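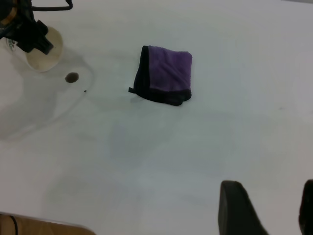 Figure 3. Wiping task, second arm at the cup.

4.2 Rules for episodes that involve liquids

Most published guidance on collecting demonstrations with two-arm systems treats the table as a fixed background. Lighting, camera placement and the starting pose of the arms are specified, while the condition of the work surface is left to the operator. For tasks with dry objects this does little harm. For wiping tasks it does, as the surface is the thing being judged. In Figure 3, taken from the wrist camera of one arm, the cup is on its side, a dark brown droplet sits next to it, and a faint gray stain spreads over a much larger part of the white table. An annotator who is told only to mark "the spill" can reasonably draw the region around the droplet, around the whole stain, or around both together. In our first round of labeling, all of these readings occurred, and the labels could not be merged afterward.

We therefore wrote a short set of rules, called the Wundden rules after the site where they were first used. They cover three periods: before recording, during recording, and after the episode is closed. The rules are meant to be read by operators with no background in robot learning, and the full text fits on 2 printed pages. The version described in this section was in force for all 2279 episodes in the Clorel set.

Before recording. The operator inspects the table under the working lights and assigns it one of three surface grades. Grade A means that no mark can be seen from the operator's chair. Grade B means that faint marks are present but none stands above the surface. Grade C means that standing liquid or solid residue is present. An episode may start at grade A or B, and the grade is entered in the log before the arms are enabled. An episode may not start at grade C unless the liquid was placed there as part of the task. In that case the operator logs the liquid, the amount poured and the time of pouring.

The grade is always given by eye. We tested an automatic grade computed from the overhead camera and dropped it. Soft shadows from the arms were often scored as stains, and thin films of dried liquid were missed when the light was even. The automatic grade is still stored in the Frerichs logger, but it is not used to accept or reject an episode.

Cloths are also logged. Each cloth has a number sewn into the hem, and the operator records the number and how the cloth is presented (flat, folded or bunched). A cloth that has been used for wiping is not used again until it has been washed and dried. This rule was added in July, when we found that damp cloths were being folded and put back on the table between episodes. Policies trained on that part of the data made fewer passes over the spill than those trained on the rest. We did not run a controlled comparison and report this only as the reason for the rule.

During recording. One arm is assigned to the container and the other to the cloth, and the assignment does not change within an episode. If both arms must work in the same half of the table, the arm holding or approaching the container has priority and the other waits with its fingers open. Operators may not reach over the table while either arm is enabled. If liquid comes within 30 mm of a cable, connector or table edge, the operator stops the episode and marks it as a safety stop. Safety stops are kept in the data set with their own flag. They are not counted as failures of the task.

We recommend water-based liquids only. Cups are filled by measure, with the lid off, before they are set down. Cable runs at the edge of the table should be looked at before each session, including those that serve the cameras. An operator who finds a cable inside the reach of either gripper should move it and note the change, as the wrist view will differ from earlier sessions.

After the episode. The operator assigns the surface a second grade using the same scale. The episode is labeled a success if no standing liquid remains, whatever the final grade. We considered requiring grade A for success and decided against it. Some tabletops keep a gray film that several hand wipings do not remove, and a policy should not be penalized for it. Users who need a stricter definition can select on the final grade, which is stored separately.

Annotators mark standing liquid and stain as different classes. Standing liquid is anything with a visible edge or gloss. Stain is any change in surface tone without one. Where a shadow and a stain cannot be told apart in a single view, the annotator uses the class "uncertain" and does not consult later images. Single drops are marked individually, however small.

The surface is cleaned by hand at the end of every session, and the tabletop is replaced after 3000 episodes or when grade A can no longer be reached by cleaning. The Clornov site, which joined later, uses the same limits but keeps a separate log for each tabletop. We now consider this the better practice and have adopted it at both sites.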